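Harncombe Local Society
Minutes of the April meeting

14 shares | 3 comments

1. Welcome and apologies
The chair welcomed everyone warmly, and gave a particular welcome to our friends from the Dutunton group, who had come over by the early bus. Apologies were received and noted. The minutes of the previous meeting were agreed with one small correction to the spelling of Pomel.

2. Visit to the Pomel open day
Most of the meeting was given over, quite happily, to the members who went to the robot open day at Pomel, and their report went on rather longer than planned (the tea had to be put back, and our thanks to the kitchen for their patience). They were met at the door, given badges and a very decent biscuit, and told that some 400 visitors were expected before closing.

The first hour was a talk on how robot arms are taught household jobs, and it was pitched just right for those of us who still struggle with the television. Much of the practising is done on a computer, in made-up rooms, before a real arm is asked to try anything. The project is called Xavier, and our hosts have built 70 of these rooms so far. Members were then let loose on the bathroom one, which was up on the big screen all afternoon, and there was a good deal of friendly shouting of advice. 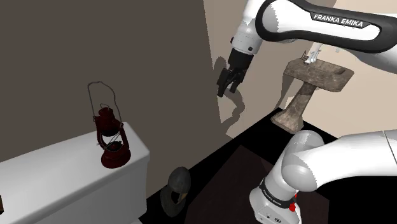
The task was to pick up the lantern and move it across to the sink, and each visitor was allowed three goes with the hand controls. Our secretary managed it on the second attempt and has mentioned it since. One member asked whether the handle or the base was the better place to take hold, and was told that both are tried, 1000 times over if need be, and the results compared.

The meeting agreed that it had been a splendid day out, and that the stairs should be mentioned to anyone thinking of going next time.

Action: secretary to write and thank Pomel, and to ask if a speaker might come to Harncombe.

3. Any other business
The Dutunton group kindly offered the loan of their projector. The urn is leaking again.

The meeting closed at ten past nine.

3 comments | Share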